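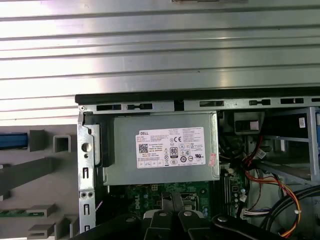 Thread on the strip-down cell at Ostlow, mostly on how we keep the wrist end in order, as a few of you asked after the last one. The cell takes office desktops to bits for parts. The Dell towers are the ones I use for setting up, with the power supply tucked just under the top rail and the board below it. The rail has a row of slots punched in it and its edges make a decent visual reference when the arm comes in from above.

Cell layout first. One arm, one gripper with two fingers, one fixed nest for the case, one small camera at the wrist. The controller is a Flarkon unit in a cabinet behind the guard. Parts trays sit beside the nest, within reach without swinging the elbow over the case.

The nest matters more than the arm. A tower on its side will creep if you push on it, and pulling a connector is a push on the case in the other direction. We clamp on the chassis, never on the plastic trim. Trim flexes, then lets go.

Clamp pads are 6 mm rubber. They glaze over with dust and finger grease. Wipe with a damp cloth at the start of shift and change them when a fingernail no longer marks the surface.

Gripper zero. Jog to the reference pin on the nest, close on it at low force, read the width. We allow 2 tenths of a millimetre either way. Outside that, check the finger screws before you touch any number in the controller. It has been the screws nearly every time.

Finger screws: clean thread, one small drop of medium threadlock, torque in two passes, alternate sides. Mark each head with a paint line so that a turned screw shows up at a glance. Ours came from Monholm with no marks and we lost a week to a fault that wandered.

Fingertips are a wear part. Ladefoged supply the tips we use and the hardness is stamped on the back. Fit them as a pair. One new tip against one old tip closes off centre, and the first you hear of it is a bent latch on a connector.

Camera. Lens cloth only, no spray inside the guard. After any knock, run the grid check at two heights. If the error grows with height, the mount has tilted. If it is the same at both, the mount has slid and you can usually nudge it back against the stop.

Lighting causes more bad picks than the camera does. Bare metal throws the light straight back, ribbed panels worst of all -- you get a set of bright bars and the edge finder will happily lock on to one of them. We moved the lamp off to the side, put a diffuser over it and dropped the exposure. Bad edge fits went from daily to rare.

Cables are still the weak point of the whole job. Power leads bend where they like, and no two cases have them routed alike. The program does not try to follow them. It has a keep-out volume on the cable side and a force limit on the approach. If it touches something early it stops, backs off 10 mm and asks for a person.

Force limit is set per move. Free travel is low, seated grip is higher, pull is highest and only along one axis. Do not raise the travel limit to clear a nuisance stop. Find out what it is touching.

On power supplies: they come out whole and go in their own tray. They are not opened in this cell or anywhere else on our site. Mains lead off and the case left to stand before it goes near the nest. That is a human check with a signature, and the cell will not start without it.

Wrist harness next. The dress pack rubs at the inside of the last joint. We inspect every 300 cases, looking for shine on the sleeve first and then for a flat spot. Spiral wrap made it worse. A looser loop with one more tie further back made it better.

Gavin Cowie looked after the harness before I did, and his note is still taped inside the cabinet door: "If it only faults when joint six is past half way, it is the cable." He has been right three times so far.

Backups. Program, tool data and camera calibration saved together, same folder, same name. Restoring one without the other two gives you a cell that runs nicely and misses everything by a constant amount.

Spares we hold: two pairs of tips, one set of clamp pads, one camera lead, one complete wrist harness, a bag of finger screws. The harness has the longest lead time, so reorder when you fit it.

Outstanding jobs: a better catch tray for dropped screws, and a second nest for the small form factor cases. The nest drawings are done and should be cut in October. I'll post the clamp positions once it has run a full batch -- they will need moving at least once.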